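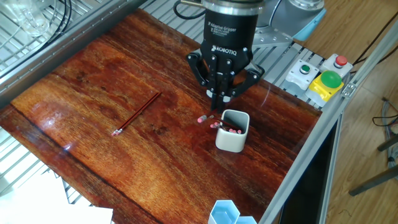 Notebook, pencil bench, April. Started just after lunch, stopped when my wrist did.

Task as written on the Grotmont plan: "Robot tidies pencils into holder." Five words, and it has eaten most of the month. A toddler could do it, though a toddler would also eat the rubbers, so the comparison is not entirely one way.

Target for this session was 30 good demonstrations by remote control. Got 19 I would show to anyone. A further 11 went in the bad folder, which is now the best-stocked folder we have. Please don't delete it. I want the failures for the classifier, and also for my memoirs.

Setup notes, so I don't have to work them out again:

Hand controller scaling is at the slow setting. At the fast setting I feel like a surgeon and drive like a removal van. Slow is dull, but the fingertips go where I meant them to, and the recordings have fewer of those little panicky corrections at the end.

Wrist speed limit put back to where it was before somebody "improved" it. If that was me, I apologise to myself.

Lito is still dropping the link if the laptop goes to sleep. Lid open, charger in, screen saver off. It cost me one perfectly good run, obviously the prettiest one of the lot.

On the actual pencils. The trouble starts with picking up. A pencil flat on varnish gives the fingers very little to get under, and if one finger arrives before the others it rolls. Then I chase it, and the chasing goes into the data. We should think about whether we want a robot that has learnt, from an expert, how to chase a pencil across a table. For now I've marked the chases with a C in the log and kept them apart from the clean grasps.

What helped: come down with the fingers lined up across the barrel, stop, breathe, close. The stop needs to be short. I had been pausing long enough to think, and Awad (our training code, for anyone reading this later) learns a pause with great devotion. Last month's policy would hover over the table for ages as if trying to remember why it had come into the room. That was me. It had copied my hesitation to the millisecond and left out the bit where I then do something. 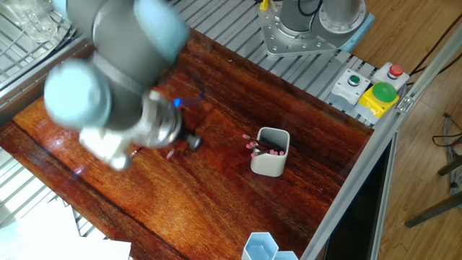
Putting them in is the second trouble. With the holder nearly empty any angle will do. Once there's a decent bunch in it, the newcomer has to go in at the same lean as the rest or it rides up on the others and sits across the rim looking smug. I tried two ways:

Steep entry, let go high. Quick, satisfying, and goes wrong in ways I can't predict. Dropped this.

Shallow entry, tip over the near wall first, then swing upright and let go low. Slower, and I have to cock the wrist into a pose that brings the elbow round further than I like. Works much more often. All of the keepers after the tea break use it.

Don't mix the two in one training set. I did this in the Valtholm trial and the robot settled on the average, meaning it aimed with real confidence at the side of the holder.

Also tried teaching by hand for a few runs, arm in free-drive and me leading it about by the wrist like a reluctant horse. Good for the big moves, useless for the last bit, as I can't guide the arm and work the fingers without a third hand. Fingertip paths were shaky too. I'd use it for rough waypoints and nothing finer. Those runs are in their own folder and don't count towards the total.

Start positions: I've been lazy. Nearly every run begins with the loose pencils at much the same slant, that being how they land when I put them down without thinking. Next session, scatter them properly, some pointing away from the arm, a couple close up against the holder where it's awkward. Holder should move about as well. If it always lives in the same spot the thing will learn the spot and ignore the holder, and we'll have a demo that works as long as the cleaner doesn't dust.

Trimmed the recordings to start at first motion. Some had 400 samples of me doing nothing at the front, which I suppose is at least an honest record of the job.

To do before the next go:

Fix the Lito sleep business, or tape a note to the laptop.
Write the start positions down beforehand instead of making them up.
Retrain on shallow-entry runs only and see if the hovering has gone.
Find a better chair height for the hand controller. Left shoulder is complaining and I drive with the right.

Training job went on before I left. It says it will be done by morning. It said that last time.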